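About Bastham

Bastham is a small company that puts live concerts online. We film them, we stream them, and we sell tickets to them. We don't own a venue, and we have never managed an artist.

The company was started by Adalberto Vasconcelos, who spent 16 years mixing sound in clubs and came away with a low opinion of most music startups. He still has it. When a pitch tells a working band that streaming will "unlock global audiences," he asks how many people in those audiences paid, and the meeting usually gets shorter.

What we believe, more or less

We doubt that a livestream is as good as being in the room. We've read the surveys that say fans feel "just as connected" at home, and we would like to know who wrote the questions. A stream is useful if you live four states away, or you can't stand for three hours, or the show sold out in a town with one small theater. That is a decent business. We don't think it needs a bigger story than that.

We also doubt view counts. Our first show, with the folk duo Sallard, was reported to us as having 4,000 viewers. When we took out everyone who left inside a minute, we had 366. Those people stayed, tipped, and in a few cases wrote to complain about the banjo level (they were right). We have reported the smaller kind of number to artists ever since.

How the money works

The artist sets the ticket price. We take a flat cut, it's in the contract, and it is the same for a band nobody knows as it is for Hegyi, who could probably get a better deal by asking. We don't add a "convenience fee" at checkout. If the stream goes down for more than ten minutes, buyers get their money back and we pay for it, which has happened twice.

We don't sell email lists. We don't promise anyone a career. Most shows we carry sell fewer than 1,000 tickets, and a band should know that before it signs — a few have walked away after hearing it, and we think some of them made the right call.

Who we are

Five people full time, plus camera crew hired by the show. Our player and ticketing system is called Wada. We built it ourselves after trying three others, and it is plain to look at.

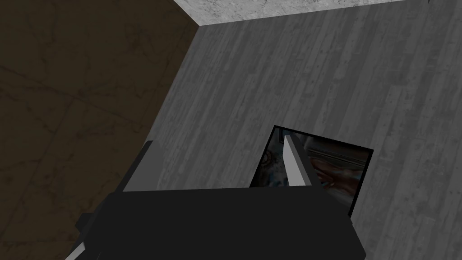

Wada keeps a recording up for two days after each show and then takes it down, unless the artist asks for longer. Artists own their recordings. We have been told this is leaving money on the table, mostly by people who don't make recordings.

If you want to book a stream, write to us at least a month ahead and tell us what you charge at the door.

Page last updated 4/18/18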